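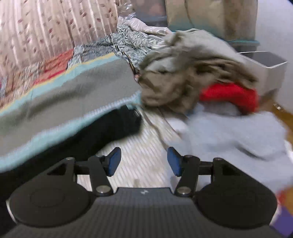 Storing and Sorting Household Textiles

Notes on bedding, clothing, towels and curtains between use, wash and storage

Fabric takes up more storage volume than any other class of household goods except furniture, and it is the least well stored. The notes below cover sorting, drying, folding, containers, moth control and labelling. They apply to an ordinary house or flat with one airing cupboard, one wardrobe per bedroom and limited loft space.

Before you start

Clear a surface large enough to lay a double sheet folded once. A bed is the right height for most people. If the floor is used, vacuum it first and put down a clean sheet, as light fabrics pick up grit from carpet and the grit then goes through the wash with them.

Work one room at a time. Mixing the contents of two rooms doubles the sorting and usually leads to things being put back in the wrong place.

Sorting by fibre

Sort by fibre before sorting by owner or use. Storage conditions depend on fibre.

Cotton and linen: stable, tolerate compression, crease heavily. Store dry. Prone to yellowing along fold lines if starch or detergent has been left in.

Wool, cashmere, silk, feather: at risk from moth and carpet beetle larvae. Must be clean before storage. Do not compress wool for longer than one season.

Polyester, acrylic, nylon: not attractive to moths when clean. Hold static and body oils. Elastic content fails with heat, so keep these away from hot pipes.

Viscose and bamboo viscose: weak when wet. Handle the whole weight of the garment when lifting it from the machine.

Blends are stored according to the most vulnerable fibre. A coat with any wool in it is treated as wool.

If the care label has been cut out, a simple hand test will separate most cotton from most polyester. Crush a corner in the fist for a few seconds. Cotton holds the crease. Polyester springs back. The test is unreliable for easy-care finishes.

Drying

Most storage faults begin as drying faults. A towel that feels dry on the face can still be damp in the hem, where there are several layers. Check hems, waistbands, pocket bags and the corners of fitted sheets. These are the last parts to dry.

Relative humidity in the storage space should stay under 50 per cent where that can be managed. A cheap dial hygrometer is accurate enough if it is checked once a year. To check it, put a bottle cap of damp salt in a sealed freezer bag with the hygrometer and leave it overnight. The reading should be 75. Note the difference on a bit of tape stuck to the back.

Line-dried items should rest indoors for 2 hours before being folded. Tumble-dried items should cool flat. Folding hot fabric sets the creases and traps moisture in the middle of the pile.

An airing cupboard with a well-lagged cylinder may give off very little heat. Where this is the case treat it as an ordinary cupboard and dry everything fully beforehand.

Folding

Sheets. Fold in half lengthways twice, then in thirds from the short end. Keep the folded edge to the front of the shelf so that single items can be drawn out.

Fitted sheets. Tuck each corner into its neighbour until all the elastic is at one end. Lay flat, fold the elastic edge in to make a straight side, and continue as for a flat sheet. The result will be thicker at one end. Alternate the thick ends in the pile.

Towels. Thirds lengthways, then halves. Bath sheets need a further half.

Knitwear. Fold, never hang. Sleeves across the back, body in half. Heaviest at the bottom.

Curtains. Remove hooks and let the heading tape out fully. Fold along the vertical only, with the lining outwards, and roll loosely round a cardboard tube if one is available. Put the hooks in an envelope and pin it to the lining.

Refold stored linen once a year on different lines. Fibres break where they are folded in the same place for long periods, and on old linen this shows as a row of small splits.

Shelf spacing

Set shelves for folded bedding no more than 35 cm apart. A taller pile leans, and items at the bottom are never used. Slatted shelves are better than solid ones. Where solid shelves are fitted, leave a gap of a finger's width at the back for air.

The cupboard these notes were first drawn up for was 47 cm deep, which is too deep for one row of towels and too shallow for two. Towels folded to a third of the shelf depth and stood on edge, file fashion, solved the problem. Measure the depth first and choose the fold to suit.

Paint on new or repainted shelves must cure before fabric is placed on them. Water-based satin is dry to the touch in a few hours but will mark fabric under load for much longer. Leave it two weeks in October or later, when the house is cooler. Jotum trim paint was used on the shelves above and was left for that period without any sticking afterwards. Line bare softwood with undyed cotton or acid-free paper, as resin from knots will stain.

Containers

Lidded plastic boxes. Suitable for synthetics and for clean, fully dry cotton. Not suitable for leather or for anything stored in an unheated loft without a drying sachet. Choose a straight-sided box, as tapered boxes lose a good deal of space at the base. The Alteden under-bed box has straight sides and a flat lid. The clips become brittle in a cold loft and should be opened with two hands.

Zipped fabric bags. Suitable for duvets, pillows and blankets. They breathe but do not keep out moths unless the zip closes completely. Check the last few teeth at each end.

Vacuum bags. Suitable for polyester duvets for short periods. Down and feather lose loft if kept flat and may not recover it. Wool creases badly. Do not use for anything with foam in it.

Cardboard boxes. Acceptable in a dry room. Replace at the first sign of softness in the base. Do not reuse food boxes.

Old suitcases. Useful, but vacuum the lining and seams first and leave open for a day.

Moths

Adult clothes moths do no damage. The larvae feed on keratin, and prefer fabric with sweat, skin or food on it. Cleaning is therefore the main control and everything else is secondary.

For suspect items that will stand it, freezing is effective. Seal in a polythene bag with the air pressed out and place in a domestic freezer at minus 18 for two weeks. Let the bag come back to room temperature before opening, otherwise condensation forms on the fabric. A hot wash at 60 also kills all stages but is too hot for most wool.

Cedar and lavender have a weak effect that fades within months. Sand cedar blocks lightly to renew the surface. Do not let oils touch fabric. Sticky pheromone traps show whether moths are present and catch males only. Grorell traps and similar fit on a wardrobe rail and should be dated when opened.

Vacuum along skirting boards, under wardrobes and inside the tracks of sliding doors. Empty the cylinder outside.

Labels

Label the short end of every box with contents, size and month packed. Write "double duvet, 10.5 tog", not "bedding". Use luggage tags on fabric bags, as adhesive labels lift off woven surfaces and leave residue.

Laundry marker is permanent on cotton and fades on polyester. For school and care-home items, woven name tapes last longer. Where a set has to be kept together, mark every piece with the same short code. The code used here on one set of curtains was 3434, taken from the fabric maker's pattern reference, so that an extra length could be matched later.

Common faults

Musty smell. Item stored damp, or shelf against a cold outside wall. Wash, dry fully, and move the pile forward from the wall. Bicarbonate of soda in an open dish will reduce the smell but does not treat the cause.

Yellow lines on white linen. Residue in the folds. Soak overnight in oxygen bleach at the dose on the packet, rinse twice, refold on new lines.

Stiff towels. Too much detergent or hard water. Run one wash with no detergent. Omit fabric softener, which coats the loops and reduces absorbency.

Flat duvet. Tumble on low with two clean tennis balls, stopping every half hour to shake by hand. Check the machine's capacity first. A double will not move freely in a 7 kg drum.

Shiny patches on dark cloth. Ironed on the right side. Steam from the reverse through a damp cloth and brush while warm. The Miah pressing cloth is a plain cotton square, and an old pillowcase does the same job.

Rust spots. From pins, hooks or wire hangers. Lemon juice and salt on white cotton, rinsed well. Test coloured fabric on a seam.

Yearly schedule

Spring: wash and pack wool and heavy bedding. Change moth traps. Vacuum wardrobe bases.

Summer: air stored boxes on a dry day, lids off. Refold linen.

Autumn: unpack wool, check for holes against a window. Check hygrometer.

Winter: check loft boxes for condensation after the first hard frost. Replace drying sachets.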